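From: Darnell Castellanos
To: tabletop-practice list
Date: March 7, 2022
Subject: Re: [tabletop-practice] Draft 3, section 4: reset rules and fiducials

On the Tirnell side, Tekleab wrote:

> Section 4.2 says the operator must restore the table to the start
> layout "before each run." Our group reads this as every object back
> at its listed pose. Plomell reads it as every object back on the
> table, pose free. We have 725 runs logged under our reading and they
> have 1130 under theirs, and the two sets can't be pooled the way
> things stand. Can the editor say which was meant?
>
> Also, 4.5 asks for "visible markers" but gives no minimum and does
> not say whether an object may cover one during reset.

Both readings are fair given the wording, so the wording has to change. Proposed text for 4.2:

4.2.1 A run sheet shall state the reset class, either F (fixed pose) or S (scattered).
4.2.2 Under class F, each object is returned to the pose on the layout card, within the tolerance printed on the card.
4.2.3 Under class S, each object is placed inside the work area by the operator, in any pose. Objects may rest on or in other objects if the run sheet permits nesting.
4.2.4 Runs of different classes shall not be reported under one success rate.

With that, neither group throws anything out. Tirnell tags its 725 as F, Plomell tags its 1130 as S, and the summary table gets one more column. I would ask Plomell to confirm whether nesting was allowed throughout or only after the July revision. If it changed partway, the run sheets need to say where. Run 272 is the first one I can find with the nesting box checked, but the earlier sheets use the old form, which had no box.

On 4.5, I would write this:

4.5.1 Table markers shall be fixed to the work surface and shall not be moved between calibrations.
4.5.2 No object, and no part of the arm in its park pose, shall cover a table marker at the start of a run.
4.5.3 Markers fixed to appliances are recorded separately and are not used to calibrate the table. 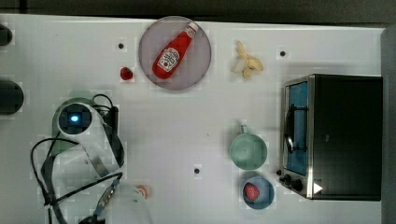 Class S is where most of the arguments about 4.2 come from, and the cause is usually that people disagree on what counts as a legal placement. A ketchup bottle lying diagonally across a plate is legal under 4.2.3 with nesting permitted, and so is a strawberry in the blue bowl with a second one directly on the table. With nesting not permitted, neither the bottle nor the strawberry in the bowl passes, and the operator should correct both before the start signal. The black dots on the tabletop are table markers for the purposes of 4.5.1. The small white triangle on the toaster oven falls under 4.5.3 - an oven can be bumped, and a marker on it goes wherever the oven goes.

Two smaller items. The Trerkito template still prints "reset OK" as a single checkbox. Please replace it with the class letter and the nesting box. And ticket 3277, on cable clearance near the base joint, stays open. I don't want it folded into section 4 since it applies with the table bare as well.

Comments on the 4.2 text to the list, please, with the clause number in the subject line.

Darnell Castellanos
editor, section 4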